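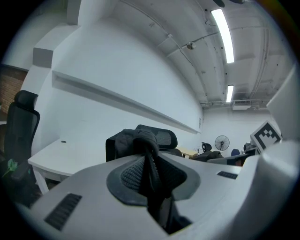

So I've been at this for most of April now and my right forearm has opinions about it. If you're new to the blog: I do demonstrations for a small project called Skellex, which means I put my hand in a gripper, go do some ordinary chore with it, and later a robot arm gets to learn from the recording. Raed Ghanem runs the thing, I just show up and pick stuff up.

The first week I was terrible. I kept moving the way I normally move, all quick and sloppy, flicking my wrist around to grab things from silly angles (the arm can't do half of that, as Raed pointed out pretty patiently). You have to slow down and keep the gripper pointed at the thing you're after. Then you go in, close, wait a beat, lift. I say it in my head like a dance step. Close, wait, lift!

Our target for each task is 100 good demos. Sounds like nothing, right? But a demo only counts if you don't fumble, and if I re-grab anything halfway through we toss it and start over. On Sunday I did 60 before lunch and was very pleased with myself, and then Ayman Kanaan went through them and threw out 12. Mostly for the same thing too: I was opening the fingers before the cup had really settled on the desk. I never even noticed I was doing it.

A few people asked in the comments about the strap. Get it snug before you start. I wore it loose for days thinking it'd be comfier and all that happened was the whole body of the thing wobbled and I squeezed harder to make up for it, hence the forearm. Also take your watch off, trust me.

We did try remote control before this, with me sitting across the room steering the arm with a joystick. I hated it so much. One cup took me forever and I couldn't judge depth at all. Ayman still prefers it and he's annoyingly good, so maybe it's just me.

Next up is folding dish towels, which I can barely do with two bare hands, so wish me luck. I'll post how it goes once my arm forgives me.

12 comments
Share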